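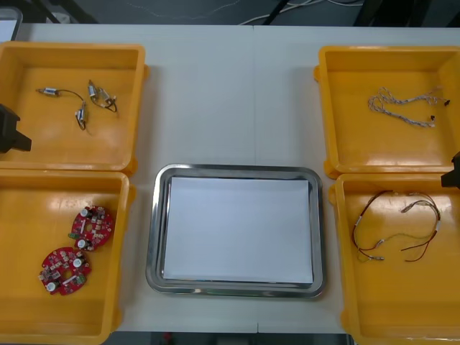
리드선 달린 소형 모터와 원형 기판을 개방형 트레이에 둘 때 엉킴과 정전기 대책

Évan Caron

소량 조립용 작업대를 정리하는 중입니다. 흰색 상판 위에 노란 플라스틱 트레이를 좌우 두 열로 놓고, 아래쪽 두 트레이 사이에 스테인리스 사각 트레이를 하나 두었습니다. 노란 쪽은 부품 공급용이고 스테인리스 쪽은 한 세트분을 모아 다음 공정으로 넘기는 용도입니다. 왼쪽 위에는 가는 리드선이 붙은 은색 원통형 소형 모터, 그 아래에는 가운데에 구멍이 있는 빨간 원형 기판이 들어갑니다. 하루 물량이 적어서 자동 공급 장치나 전용 매거진은 검토 대상이 아닙니다.

문제는 다음과 같습니다.

첫째, 모터 리드선이 서로 걸립니다. 트레이에 쏟아 놓으면 하나를 집을 때 옆의 것이 딸려 올라오고, 떼어 내려고 당기면 납땜부에 힘이 들어갑니다. 리드선 길이는 피복 끝까지 73 mm이고 끝단은 탈피 상태입니다. 지난 로트에서 납땜부 단선이 나왔는데 입고 불량인지 작업 중 손상인지 구분하지 못했습니다.

둘째, 기판이 겹칩니다. 외곽에 작은 홈이 파여 있어서 겹친 상태로 밀면 홈이 다른 기판의 실장 부품에 걸릴 수 있습니다. 표면 실장 부품 중에 높이가 있는 것이 있어 뒤집어 놓기도 어렵습니다.

셋째, 정전기입니다. 노란 트레이는 일반 PP로 알고 구매했고 표면저항 자료가 없습니다. 상판도 대전방지 등급인지 확인되지 않았습니다. 스테인리스 트레이에 기판을 직접 올려도 되는지, 절연 매트를 깔아야 하는지 의견이 갈립니다.

트레이 안쪽 치수는 한 변이 236 mm입니다. 칸막이를 넣을 여유는 있습니다. 트레이 자체를 교체하지 않고 해결할 방법이 있으면 알려 주십시오.

댓글 2

Koval: 기판은 입고될 때 어떤 포장입니까? 개별 차폐 봉투면 봉투째 두는 방법도 있습니다.

Évan Caron: 다섯 장 단위로 간지 넣어 쌓은 상태로 옵니다. 개별 봉투는 아닙니다.

Pruvitz

칸막이를 쓰세요. 모터는 한 칸에 하나. 선은 고무줄로 묶으면 안 엉킵니다. 저희는 계란판 비슷한 포장재를 잘라서 넣었는데 문제 없었습니다.

정전기는 손목 접지만 하면 됩니다.

댓글 3

Évan Caron: 포장재 재질이 무엇이었는지 기억하십니까?

Pruvitz: 흰색 발포 재질이었습니다. 정확한 이름은 모릅니다.

Koval: 흰색 발포 폴리스티렌이라면 기판 근처에 두지 마십시오. 마찰로 쉽게 대전되고 손목 접지로는 절연체의 전하를 제거할 수 없습니다. 모터만 담는다 해도 같은 작업대 위에 있으면 기판과 가까워집니다. 고무줄도 권하지 않습니다. 풀 때 리드선을 당기게 됩니다.

Koval

Pullach 작업장에서 비슷한 구성을 몇 년 운용했습니다. 항목별로 적습니다.

모터 리드선. 엉킴은 트레이 안에서 생기기보다 옮겨 담을 때 생깁니다. 봉투를 뒤집어 쏟으면 몸체가 먼저 떨어지고 선이 그 위에 겹칩니다. 몸체를 잡고 하나씩 내려놓되 선 방향을 한쪽으로 통일하십시오. 방향만 맞춰도 딸려 올라오는 현상은 크게 줄어듭니다. 그래도 남는 엉킴은 칸막이로 처리합니다. 안쪽 치수가 236 mm라면 리드선을 펴서 놓는 긴 칸이 정사각 칸보다 낫습니다. 칸 폭은 모터 지름보다 조금 넓게 잡고, 길이는 몸체 길이에 73 mm와 여유분을 더하면 됩니다. 정사각 칸에 넣으면 선이 고리 모양으로 말리고, 그 고리에 손가락이나 핀셋이 걸립니다.

선을 접어서 묶는 방식은 굽힘 위치가 납땜부에서 충분히 떨어져 있을 때만 쓰십시오. 몸체 뒤쪽에서 바로 꺾으면 소선이 피로를 받습니다. 집을 때는 반드시 몸체를 잡고, 선을 들어 올려 모터를 매다는 동작은 작업 표준에 금지로 적어 두어야 합니다.
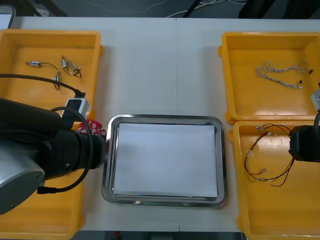 금속 트레이는 접지된 도체로 취급하는 것이 원칙입니다. 전하를 띤 기판이 맨 금속에 닿으면 방전 전류가 한 번에 흐르고, 이 경로가 소자를 손상시킵니다. 절연 매트를 깔면 방전은 막지만 매트 위의 전하가 남으므로 답이 되지 않습니다. 정전기 소산성 시트를 깔고 트레이를 1 MΩ 저항을 거쳐 공통 접지점에 연결하십시오. 크기는 사진의 흰 시트처럼 평평한 바닥을 거의 다 덮는 정도가 맞습니다. 이 트레이는 모서리가 둥글고 시트는 모서리가 직각이니, 시트를 더 키우면 모서리부터 들뜨고 기판이 기울어집니다. 테두리는 광택면이라 주변이 비쳐 보이는데, 작은 부품을 테두리 쪽에 붙여 놓으면 반사상과 섞여 누락 확인이 느려집니다. 세트 확인은 시트 안쪽에서만 하십시오.

시트 재질은 반드시 측정해서 확인해야 합니다. 흰색이라는 것만으로는 일반 종이인지 소산성 재질인지 알 수 없습니다. 표면저항계로 점 대 점, 점 대 접지를 각각 재고 습도를 함께 기록하십시오. 건조한 날의 값이 기준입니다.

노란 트레이. 표면저항 자료가 없는 일반 PP라면 절연체로 보아야 합니다. 모터용으로는 그대로 써도 되지만 기판용은 바꾸는 것이 정석입니다. 교체가 불가하면 도전성 폼이나 소산성 라이너를 바닥과 벽까지 올려 깔고 라이너를 접지하십시오. 바닥만 덮으면 벽에 기판이 닿습니다. 기판은 가운데 구멍을 이용해 소산성 핀에 꽂으면 겹침이 없어집니다. 핀 지름은 구멍보다 작게 잡고, 간격은 외곽 홈끼리 닿지 않을 만큼 띄우십시오.

상판 이음매. 작업대 가운데에 세로 이음매가 있고 금속 트레이가 그 위에 걸쳐 있습니다. 양쪽 상판의 높이 차를 먼저 재십시오. 단차가 있으면 트레이가 한쪽으로 기울거나 누를 때 흔들립니다. 매트를 쓸 경우 좌우를 따로 깔면 각각 접지해야 합니다. 한 장으로 덮는 편이 관리가 쉽습니다.

댓글 4

Évan Caron: 자세한 답변 감사합니다. 핀 방식은 지그 도면을 그려 보겠습니다. 핀 높이는 어느 정도가 적당합니까?

Koval: 기판 두께에 2 mm를 더한 값에서 시작하십시오. 높으면 뺄 때 기판을 비틀게 됩니다. 구멍 주변 동박이 어디에 연결되어 있는지도 도면에서 확인하십시오.

Évan Caron: 확인했습니다. 구멍 둘레는 동박이 없습니다.

Pruvitz: 발포 포장재는 치웠습니다.

Évan Caron

한 달 사용 결과를 남깁니다. 모터 트레이는 긴 칸으로 나누고 리드선을 모두 작업자 반대쪽으로 향하게 했습니다. 딸려 올라오는 일은 거의 없어졌습니다. 다만 칸막이를 끼우고 나니 트레이 바닥이 약간 휘어서 양 끝 칸의 칸막이가 떴습니다. 칸막이 아래쪽을 조금 깎아 맞췄습니다.

기판은 핀 지그로 바꿨고 겹침은 없습니다. 금속 트레이의 소산성 시트는 측정값이 기준 안에 들었습니다. 상판 단차는 틈새 게이지로 0.2 mm가 나와서 그대로 두었습니다.

납땜부 단선은 원인을 아직 특정하지 못했습니다. 입고 시 리드선 저항을 재고, 조립 직전에 한 번 더 재는 것으로 절차를 바꿨습니다. 두 번째 측정에서만 불량이 나오면 작업 중 손상으로 분류할 예정입니다. 결과는 물량이 쌓이면 추가하겠습니다.

댓글 1

Koval: 두 번째 측정 때는 선을 가볍게 움직이면서 재십시오. 소선이 일부만 끊어진 경우 정지 상태에서는 정상값이 나옵니다.

조회 2623 · 공유 73 · 댓글 10
최종 수정: 3월
Eltik 작업대 게시판 | 문의하기 | © Eltik | 맨 위로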